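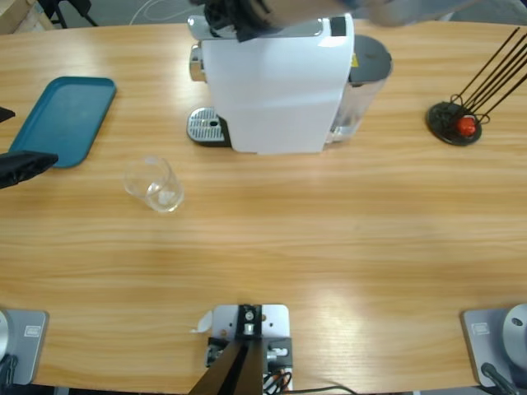 Valtum digital ear thermometer: my review after one long winter

Posted Sep 18, 2019

I bought the Valtum back in February, when both my kids went down with the flu in the same week and our old drugstore thermometer decided to read 41 (that's Celsius, it had somehow switched itself over and I could not get it to switch back). I stood in the kitchen at two in the morning trying to do the math in my head and thought, okay, enough, I'm getting a new one.

So, the good stuff first. It's fast! You put the tip in the ear, press the big button on the back, and it beeps in 3 seconds. With a cranky toddler that is everything. My old one went under the tongue and took so long that my youngest would spit it out and I'd have to start over. The screen lights up too, so I can check on someone without turning on the lamp and waking up the whole room.

I also love that you can slide the little lock over once you've picked Fahrenheit, and it stays there. (Guess why I care about that.)

Now for the gripes. The plastic tip covers come in a box that looks huge when you open it, but we're four people and when everybody's sick we go through them like tissues. Refills aren't expensive, but I've only found them online, and the generic ones I tried were a bit loose and gave me low numbers. Stick with the Valtum ones.

Ear wax and bad aim will also throw it off. I got three different readings in a row from my husband the first night, almost a degree apart, and was ready to send it back. Then I read the booklet and learned you're supposed to tug the ear up and back a little to straighten things out. Since then my readings have been pretty steady, though I still take two and go with the higher one.

The memory holds 5 readings, which I wish was more. When you're calling the nurse line and she asks what it was yesterday at lunch, five doesn't get you very far with two sick kids! I keep a notepad on the fridge.

Before this I borrowed my sister's Warum, the forehead kind. It's nicer for a sleeping baby and doesn't need covers, but it cost her twice as much and it was touchy if the kid had just been under a blanket. I'd still pick the Valtum for kids past the baby stage.

Battery is a regular AAA and I'm on my second one. The case is flimsy and the hinge cracked in the first month, so mine lives in a zip bag in the bathroom drawer.

Four stars from me. It would be four and a half with a decent case.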